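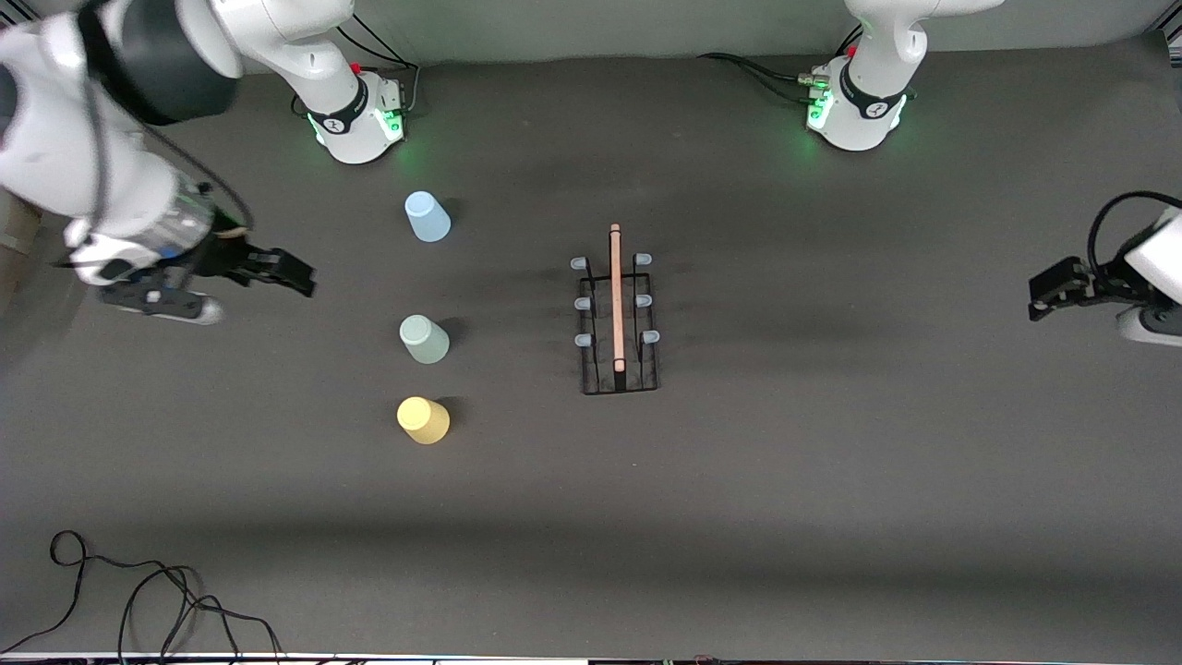

Do I need to recalibrate the wrist camera every time I swap grippers? I'm comparing the Zirley two-finger with the Goma on the same arm.

Lama Sfeir
Only if the camera comes off with the gripper. If it's bolted to the wrist flange, the calibration holds and you just change the tool offset in the controller. I've done 13 swaps on my Woron that way and it still lands where I tell it to, I love this setup! Do update the payload though. My second gripper weighs 700 grams, and with the old value the arm sagged a little in freedrive.

munther_s
goma all the way, the fingers are so much nicer on thin stuff

Munther Shboul
Agree with Lama. One thing to add: check the finger length too (mine differ by 4 mm between the 2 sets, and I drove the tips straight into the table, oops). Touch off on a flat block after each swap and you're good to go. Have fun with it, and please post your grip results!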